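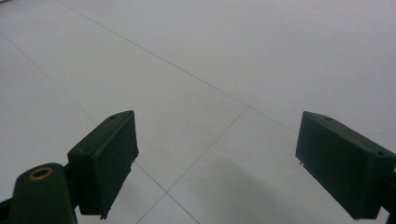 Cahier d'atelier, cellule préhension - 16 mars 2023
Rédaction : F. Mrema. Copie à D. Lobo et V. Dmytriv.

Objet : révision de la consigne d'emploi des pinces à main, fiche Nilance 412.

La fiche en vigueur ne précisait ni l'état de départ des mors ni les critères de mise au rebut. Les dispositions suivantes s'appliquent dès ce jour.

3.1 Toute prise débute mâchoires ouvertes, aucun objet entre les mors.
3.2 Les faces de serrage sont examinées avant chaque série. Éclats, bavures et rayures sont consignés au registre, même lorsqu'ils paraissent sans effet sur la tenue.
3.3 Les bagues des pivots sont contrôlées toutes les 40 heures d'emploi. Un jeu perceptible à la main entraîne le retrait de l'outil.
3.4 Aucune retouche à la lime sans l'accord écrit de V. Dmytriv - la remarque vaut aussi pour l'équipe d'Utska.

Point resté ouvert : D. Lobo souhaite un seuil chiffré pour la profondeur des rayures. Le texte de Seltolden n'en donne pas. À reprendre en juin. 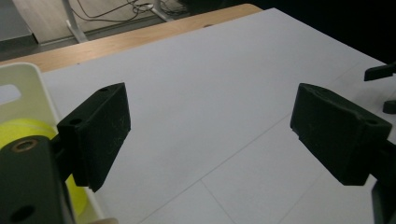

Un outil dont un mors est ébréché peut-il rester en service ?
Tant que l'éclat n'atteint pas la face de serrage, l'outil reste en service, avec mention au registre. Dans le cas contraire, les deux mors sont remplacés ensemble.

Reste à transmettre la fiche à L. Mofokeng pour visa.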